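Household Paper Records: What to Keep and What to Release 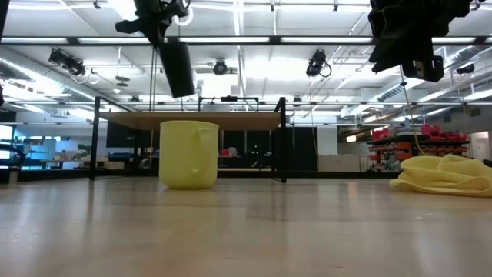

4 min read

The Holtero Residents' Association has received a steady number of inquiries this winter about the storage and disposal of household papers. January is the month in which most members bring out their files in preparation for tax season, and the Home and Storage Office considers it a suitable time to restate its guidance and to announce the arrangements for the annual shredding service.

The guidance applies to all members, including those who rent storage units in the Cao building. It is general in nature. Members with business records, estates in progress or open legal matters should consult a qualified adviser before disposing of anything.

Sorting

The Office recommends that papers be gathered in one room before any decision is made. Files kept in several closets, desk drawers and kitchen cabinets tend to contain copies of one another, and a member who sorts one drawer at a time will often keep the same statement twice. A dining table or other large flat surface is adequate for most households.

Papers should then be placed in 3 groups: permanent, temporary and release. Members are advised against creating a fourth group for undecided items. Where a decision cannot be reached, the paper should be placed in the temporary group and marked with the month in which it will be reviewed.

Permanent records include birth, marriage and death certificates, adoption papers, citizenship documents, military discharge papers, and current wills and deeds. These should be kept together in a container that can be carried by one person. Photocopies may be stored separately with a trusted relative.

Temporary records include tax returns and their supporting receipts, loan papers, insurance policies still in force, warranties, and receipts for home improvements. Retention periods differ from one type of record to another. A printed schedule is available at the front desk of the Gerkel Annex and may be taken without charge.

The release group will usually be the largest. It commonly includes expired warranties, manuals for appliances no longer in the home, utility bills already paid and reconciled, old catalogs, and duplicate bank statements. Greeting cards and letters are a personal matter, and the Office offers no rule concerning them. Bình Hứa, who coordinates the home visits program, suggests that sentimental papers be left until the financial files are finished.

Shredding Service

Last year's service received 1,238 pounds of paper from 33 households. The service will be offered again this January at the loading area behind the Gerkel Annex, opening at 9:30 a.m. and closing at 1:00 p.m. The date will be posted on the Annex notice board and included with the monthly statement.

Each household may bring up to 3 boxes. Staples and small paper clips may remain in place. Binders, hanging file frames, plastic sleeves and bubble envelopes must be removed beforehand. Photographs, X-rays and computer disks cannot be accepted. Members unable to lift their boxes should remain in their vehicles, and staff will assist with unloading.

Storage Supplies

The Association has purchased 600 Feso document folders for distribution to members. They are letter size, with a tie closure and a label panel on the front. Each household may collect up to four while supplies last. Requests should be directed to Giang Sầm at the Annex desk during regular office hours. Folders will not be held by telephone.

Home Visits

Members who would prefer assistance with sorting may request a home visit of up to two hours. Visits are conducted by Kha Doãn and Diệp Đào, both of whom have signed the Association's confidentiality agreement. Visiting staff do not read financial papers, remove items from the home or offer advice on legal or tax questions. The member must be present throughout.

Request forms may be returned to the Annex desk or placed in the drop slot by the east entrance. Members who received a visit last year may apply again, although first-time requests will be scheduled first.

Questions concerning this notice may be addressed in writing to Anselmo Prado, Home and Storage Office, Gerkel Annex.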